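**Stanwood** – The Eide community hall has changed the cleaning schedule for its countertop water dispensers and will replace the painted ledges they stand on, following a review of drinking water points in the building completed in August.

The review covered six dispensers, all of the bottle-top type with separate hot and cold taps. It was carried out by Leanne Birkett, building services manager at the hall, with Sigrun Fjeld of Varnholm, the firm that maintains the units under contract. Their report was sent to the hall's board and is posted at the front desk.

According to the report, all six units heated and cooled within their set limits. No faults were found in the thermostats, the float valves or the wiring. The recommendations deal mainly with cleaning, with the surfaces under and behind the machines, and with how the jugs are changed.

Under the old schedule the reservoirs were flushed twice a year. They will now be flushed every six weeks, and the taps and drip trays will be wiped down each evening after the hall closes. The collar that receives the neck of the jug will be cleaned at every change, before the new jug goes on. Staff previously cleaned it only when a unit was flushed.

"The collar gets handled every time a jug is lifted out, and the neck of the next one sits straight in it," Fjeld said. "It takes a minute with a clean cloth. It should be part of the change."
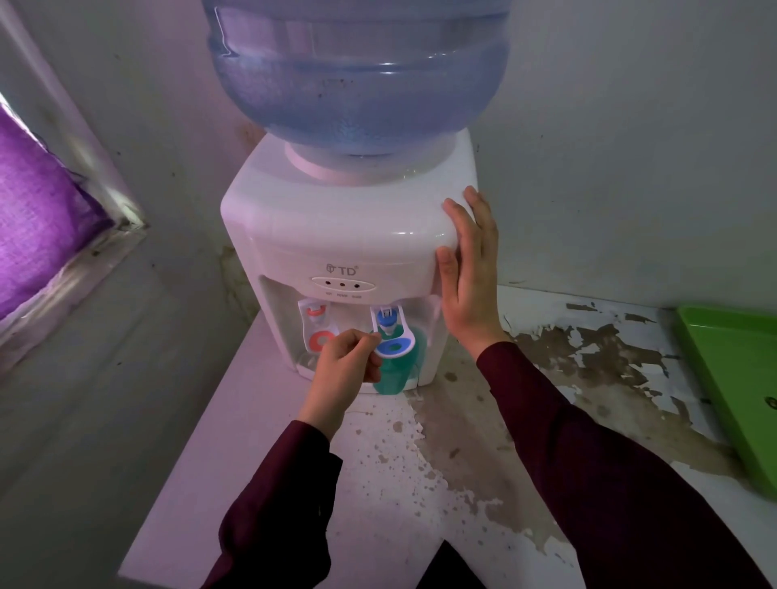

*Drawing a cup from the cold tap. Photo: Tyra Wikström / Eide community hall*

The ledges account for most of the cost. The report lists peeling paint, brown staining and drip marks, and notes that bare patches are hard to clean properly. The painted tops will be taken off and replaced with a sealed surface that has a raised front lip. Walls behind the dispensers will be checked for staining and repainted where needed.

Osvaldo Martinelli, who is in charge of the carpentry, said the new tops will be set 40 millimeters farther out from the wall than the old ones. The added depth lets a unit be pulled forward for wiping without being unplugged. It also leaves a gap behind the housing for air to move, as the maker's instructions require.

"The fixing points in the wall are sound, so the brackets stay," Martinelli said. "We lift the old top, seal the edge along the wall and screw the new one down. Each location is a morning's work."

The work will be done one location at a time so that the other dispensers remain in use. While a ledge is out, its dispenser will be drained and stored in the kitchen. Tap water will be available at the kitchen sink during opening hours.

The report also considered replacing the bottle-top units with dispensers connected to the water main. The board turned this down for now. Three of the six locations have no supply pipe within reach, and running new pipe would mean opening the floor in the main corridor. The question will be taken up again when the corridor is next refinished.

Hot water settings were discussed separately. Two units in rooms used by children's groups will be turned down to 70 degrees Celsius, the lowest setting at which the heating tank still runs its normal cycle. The other four are unchanged. Groups that want no hot water at all during a session can ask the front desk to switch off the heater, which has its own switch on the back of each unit. The cold side is not affected.

Users are asked to keep the cup under the tap until the flow has stopped, and to report a full drip tray or an empty jug at the front desk. Jugs should be changed by staff only. Empty jugs go to the rack by the loading door and should not be left on the floor beside the units.

The hall used 71 jugs in the last quarter, according to the report, and deliveries will continue at the present rate. New jugs will be stored away from windows, and the oldest will be used first. A card at each dispenser will show when it was last flushed and the initials of the person who did it.

Lovisa Halvorsen, who handles room bookings, said groups affected by the ledge work will be told by email ahead of time. Questions about the cleaning schedule can be left for Birkett at the front desk.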